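Ticket 1396
Opened: 5/14/19
Queue: Demo cells
Site: Fiore, ground floor
Equipment: Two-arm sorting cell, Trustari control software
Priority: High (open day)
Status: Closed, with follow-up

Problem as reported

Right arm stops partway through the brick sorting demo and the operator screen shows "motion hold, right." No fault code. Left arm stays live. Pressing Resume clears the hold and the arm carries on, but it comes back a few cycles later. First seen at the start of the morning run-through. The Bekutari visitors are due after lunch and the open day proper starts when they are done, so we need the cell running unattended for at least 20 minutes at a time.

Background

The demo is the one we showed in March. Bricks are tipped out on the floor of the cell, the arms pick them up one at a time and drop them in the bins at the back by color. Between rounds the left arm moves the soft toy, which the school groups like more than the bricks. The software was updated from the March build last week. Nothing else was supposed to have changed.

Log entry 1

Restarted the controller and ran the demo from the top. Hold on the right arm after 6 cycles. Resumed. Second hold after 3 more. Not regular enough to be a timer.

Checked the emergency stop chain first because it is quick. Both buttons read closed, door switch reads closed. A stop chain problem would take out both arms anyway, and the left arm never dropped.

Log entry 2

Swapped the power supply for the right arm with the spare from the cabinet. Same behavior. Put the original back. Please don't swap it again, it is fine.

Looked at joint temperatures on the service page. All normal, and the hold happens on a cold start too.

Log entry 3

Went back to the March build to rule out the update. It took a while because the saved settings would not load and the pick heights had to be typed in by hand from the binder. Ran it. Hold came back on the fourth cycle. So it is not the update. Went forward again to the current build and reloaded the settings, which worked this time.

Log entry 4

Turned on the detailed motion log. Every hold comes from the force limit on the right wrist, and always on moves toward the back of the cell. Moves down to the floor are clean. The reading climbs slowly over the last part of the reach and then trips. A collision would show as a sharp spike, and we don't have one.

That pattern looks like something pulling on the wrist. Put the arm in hand guide mode and moved it through the same reach. You can feel it get heavier near the end of travel.

Log entry 5

Stopped the program with the right arm low over the green bricks and the red ring and looked at the wrist cable. It runs up from the wrist toward the red brick bin. The left arm has a corrugated cable that loops down alongside the arm with plenty to spare.

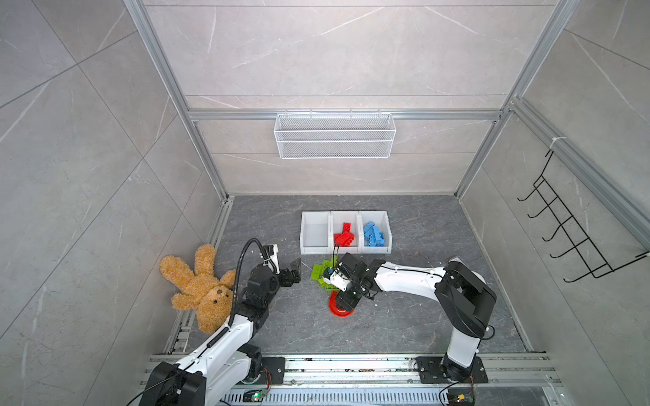 Steps taken

1. Powered down the right arm and locked it out.
2. Freed the wrist cable and worked more length through from the supply side. Moved the tie point back so the loop is larger.
3. Hand guided the arm to all three bins and to both front corners. No heavy spot now.
4. Checked that the longer loop does not catch on the hook rack on the right wall. It clears with the hooks as they are. It might not clear with anything hanging on them, so leave them bare for now.
5. Zeroed the force reading with the gripper open and empty.
6. Set the force limit back to the standard value. Someone had raised it on the service page, probably this morning to get through the run-through. Please write it in the log if you change a limit — it cost us part of the morning.

Test

Ran the full demo for 20 minutes with nobody touching the screen. No holds. Wrist force on the back reach stays flat. Ran again with the green bricks in a tighter heap, which is harder for the grippers. One missed pick, retried by itself, no hold.

Notes from the visit

Bekutari group arrived on time and watched two rounds. They asked what happens when an arm is blocked, so we showed them a hold on purpose by pressing on the wrist with the foam block. Resume worked the first time. They also wanted to know if the ring could be sorted along with the bricks. It can't at present. The program treats it as an obstacle and the height setting is wrong for it anyway. Told them we would look at it.

Open day ran until closing. Two pauses, both from the door being opened to reset the bricks, both expected. The crowd at the glass was deeper than in March and people at the back could not see the floor of the cell. A monitor on a stand would help.

Cause

Not enough slack in the right wrist cable. The most likely time for it to have been shortened is the move from the Clesel building, when the cell was stripped and rewired. We have no record of how much slack was left at that point. It would have gone unnoticed on the slower speed setting we used before the last rehearsal.

Follow-up

Fit a proper cable guide on the right arm to match the left. Part requested, no delivery date yet.

Clean the base rail. There is small debris along it and it should not be left there with circuit boards on the rail. Brush and vacuum with power off, no air line.

Add a wrist cable check to the setup sheet for the demo, before the run-through and again if the cell has been moved.

Save a copy of the pick heights somewhere other than the binder.

Ask Trustari support why the March settings file would not load. Separate ticket, low priority.

Reopen this one if the right arm holds again on a back reach. If it holds on a floor pick, open a new ticket and attach the detailed motion log, which is still switched on and will fill the disk if it is left that way past the end of the week.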